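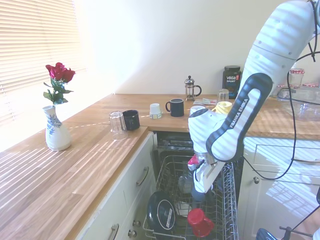 Paper from the doctor's office, keeping it under control

Quick ones this week, mostly from the kitchen drawer where all our medical stuff used to go to die. Skip what you don't need.

The guideline printouts. You know the ones, handed over at checkout, six pages stapled, small gray type. Read with a pen. Circle anything with an age in it, a dose, or "every __ years." Write your question right next to it. Bring the same marked copy to the next visit, don't print a new one.

Write the question as a full sentence. "Cholesterol??" means nothing to you three weeks later. "Do I still need the test if last year was fine" does.

Risk numbers. If a handout says something cuts your risk in half, ask half of what. 2 in 2000 down to 1 in 2000 is half. So is 800 down to 400. Very different conversations. I keep this on an index card taped inside the cabinet door and I still forget to ask.

Pill list. One list, one place. Name, strength, when, who prescribed it. Vitamins go on it too, and the antacids. Pencil is better, things change. Photo of it on your phone every time you change it, delete the old photo.

Binder or box? I've tried both. The binder is a Cesten with the wide rings, holds about 70 sleeves before it stops closing right. Box is easier to throw stuff in, harder to find stuff in. Binder won. Tabs: tests, visits, shots, bills. Newest on top in every tab.

Label maker, the little Rilier, works fine but the tape peels off plastic sleeves. Masking tape and a marker. Done.

Weekly pill sorters. Fill it Sunday night with the TV off. Bottles on the left, move each one to the right when it's finished. Lids snap harder when new, if your hands are sore work them open and shut a few dozen times first. Wash by hand, warm water, dish soap, let it dry all the way with the lids up before you refill. Overnight is best. And check with the pharmacist before you take anything out of its own bottle, some of them are supposed to stay put.

Where the pills live. Not over the stove, not in the bathroom. Steam is bad for them. High shelf in a hall closet is good, locked if kids visit.

Dosing cups and syringes: use the one that came in the package. Kitchen teaspoons are all differnt sizes, I measured mine with water and no two matched. Rinse right after, sticky syrup sets like glue.

Fridge calendar for screenings. Just the month, not the day. "March, eyes." When you book it, write the day in. When the results come, check it off. No check mark means call them, no news isn't the same as good news.

Old paperwork. Shred anything with your member number. My Varkier jams on staples so pull them first, and feed it four sheets tops whatever the box says. Keep test results, always. Bills I keep until the insurance statement matches, then one more year in a envelope.

Bag by the door. Pill list, marked-up handout, pen, reading glasses, a snack for the waiting room. Repack it when you get home, before you sit down.

Next time: getting marker off countertops.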